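The Longest Second in Robotics

Why the people teaching machines to tidy a desk spend their days arguing about clocks

I went to Drasten expecting to write about hands. Everybody in robotics wants to talk to you about hands at the moment, how many fingers, what kind of padding, whether you need a thumb (opinions are loud). I came home with a notebook full of stuff about timestamps, and I've been boring my friends with it ever since.

Drasten is a small software outfit, and what it makes is a program called Vokeo. The short version is that a person does an everyday job with a pair of hand-held grippers, Vokeo records it, and later a robot learns from the recording. The person never has to steer a robot arm at all. You sit at a table, you pick things up, you put them down, and you feel a bit silly for the first 7 minutes or so. Then you sort of forget about it.

The grippers have patterned cubes fixed to them, all black and white squares, and those are the part the software really cares about. A camera sees the squares, the program knows how big they are supposed to be, and from that it can work out where each gripper is and which way it's pointing. It's the same trick your eye does with a stop sign. If it looks small it's far away, and if it looks squashed you're seeing it from the side.

Easy, right? I said that out loud, and I got a look.

The trouble is that one camera gives you pictures at one pace and everything else in the system is running to its own beat. Say the finger opening gets logged a hair later than the picture it belongs with. To you and me that's nothing. To a robot learning from thousands of these little moments, it's a lesson in closing your fingers after the cup has already gone over. An early version of Vokeo was off by 85 milliseconds, and the robot trained on it would reach for a cup beautifully and then pinch the air next to it, again and again, with total confidence. The team spent most of a March hunting that one down. They blamed the camera, then the cable, then the lighting, and the bug was in a buffer that held on to each reading just a little too long.

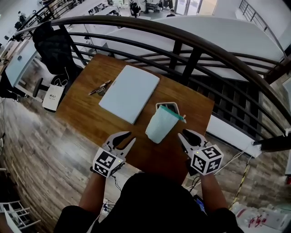 By the author of the Loose Wires column

A paper cup is a mean little object, by the way. It weighs next to nothing, it tips if you breathe on it, and if you squeeze it the whole shape changes. I asked why they didn't start with something friendlier, like a wooden block, and was told they did, and that blocks taught them hardly anything! A block forgives you. You can grab it badly and still carry it across the table, so the bad grab goes into the training data looking like a good one.

So a lot of the clever work in Vokeo is about throwing things away. After every recording session the software goes back through and grades what it got. Did a cube drop out of view? Did the position jump farther between two pictures than a human arm could possibly move? If so, that stretch gets marked, and it either gets patched or it gets dumped. On the day I visited, 22 percent of the morning's recordings went in the bin, and everyone seemed pretty cheerful about it. A year ago they were losing almost 45.

My favorite piece is the one they call Gustimholm, and no, I never got a straight story about the name. It's the planning part. Once you have a clean recording of a person's hands, you still have to ask whether a robot could follow along, and people are annoyingly bendy. We lean, we twist a shoulder, we reach across ourselves without thinking. Gustimholm takes the path the grippers made and tests it against the joints of a given robot. Where the robot can't get there, it looks for a different way to the same spot. Sometimes there isn't one, and the screen goes a sulky shade of orange.

I had a go myself. My job was to move a cup from one side of a table to the other, and I thought I'd done it rather nicely. Orange, nearly the whole way. I keep my elbows up around my ears when I concentrate, apparently, and no arm they've got can copy that.

Drasten has a second tool in the works called Atinga, which is meant to warn you while you're recording instead of afterward, with a soft beep when a cube is about to turn out of sight. I heard it beep quite a lot. The plan is to have it out to their first few outside users in the spring, and the argument on the afternoon I left was over how loud the beep should be.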